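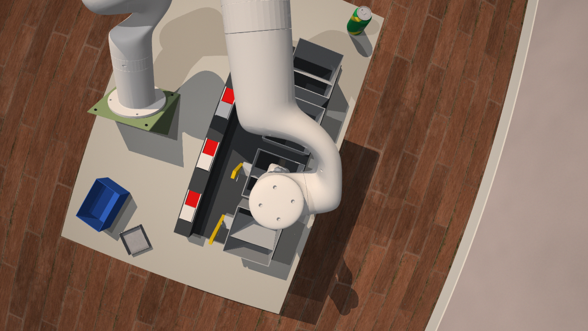
Minutes of the Quarterly Trading and Yard Meeting
Held at the Brondcombe office, 7th December

Present: representatives of Purchasing, Yard Operations, Transport, Accounts and Quality. Apologies were received from the Export Desk.

1. Minutes of the previous meeting
The minutes of the October meeting were agreed as a correct record, subject to one change under item 4, where "mixed brass" should read "mixed brass and gunmetal".

2. Matters arising
The drain cover beside the non-ferrous bay has been replaced. The request for a second hand-held analyser has been deferred to the new financial year. Yard Operations asked that the existing unit be signed out in the book by every shift, including when it is only taken as far as the weighbridge.

3. Stainless steel turnings
Purchasing reported that the supply agreement with Rotich for stainless turnings is due for renewal. Rotich has proposed a change to the moisture and oil allowance, with deductions to be settled on the result of a sample taken at our gate. Quality was content with this in principle but wished the sampling method to be written into the agreement. Of the 63 loads received under the present agreement, 7 were disputed, all of them on oil content.
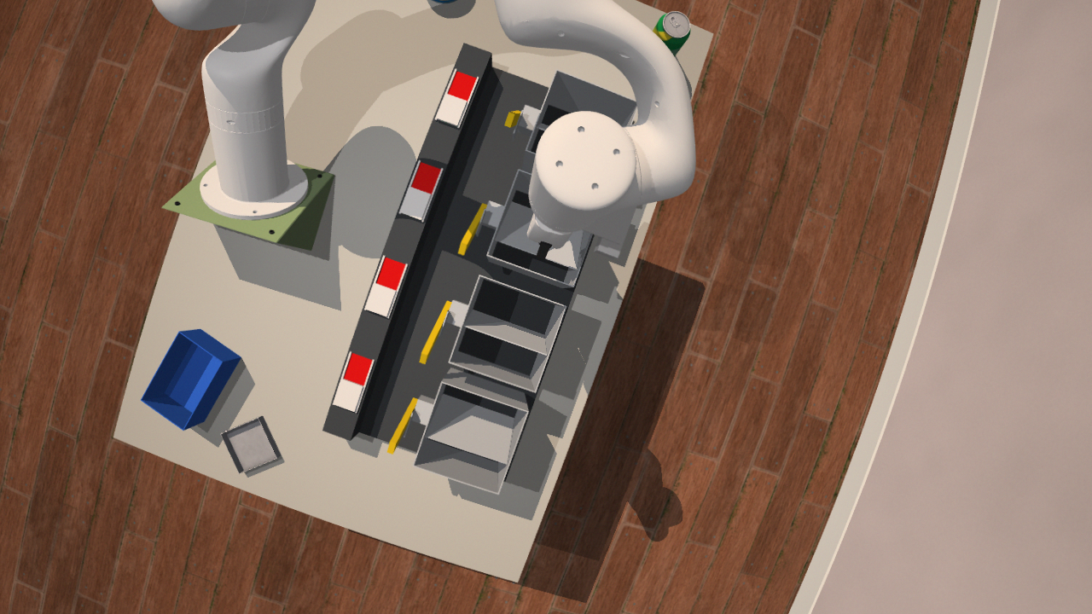 It was noted that two of those disputes remain open and that Accounts is holding the balance on both. The meeting agreed that the renewal should not be signed until they are closed.
Action: Purchasing to send revised wording to Rotich.

4. Insulated copper cable
Sukon has asked whether we will take low-grade household cable in bales as well as loose. Yard Operations had no objection provided that bales are opened on arrival and any armoured cable is set aside. Transport pointed out that baled loads would need the larger forklift, and that this is already in use most mornings. A trial of four loads was approved, after which the recovery figures will be brought to the meeting.
Action: Yard Operations to agree delivery times with Sukon.
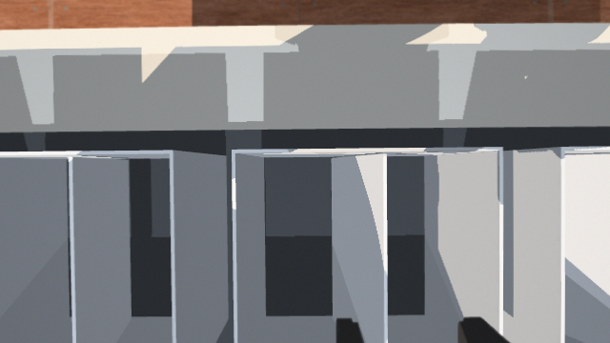 Grey shelving unit with cream top edge

5. Storage and labelling
Quality reminded departments that retained samples must carry the load number, the grade and the date of receipt. Several bags found during the last check carried the grade only. Unmarked samples will in future be disposed of — departments should not expect them to be kept pending enquiry. 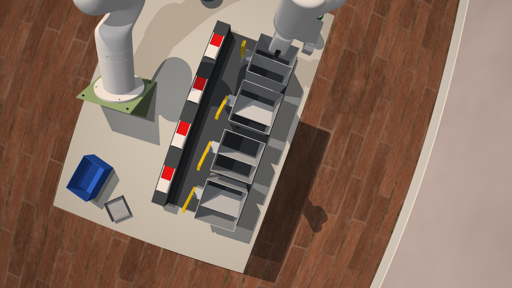

Two white robot arms over a beige work platform

6. Weighbridge
The calibration certificate has been received and filed. Drivers are still leaving the plate before the ticket has printed, and a revised notice will be put up at the exit.
Action: Transport to write to regular hauliers.

7. Any other business
Accounts asked that supplier bank details be changed only on receipt of a signed letter, confirmed by telephone to a number already held. This was agreed.

There being no further business, the meeting was closed. The date of the next meeting will be circulated.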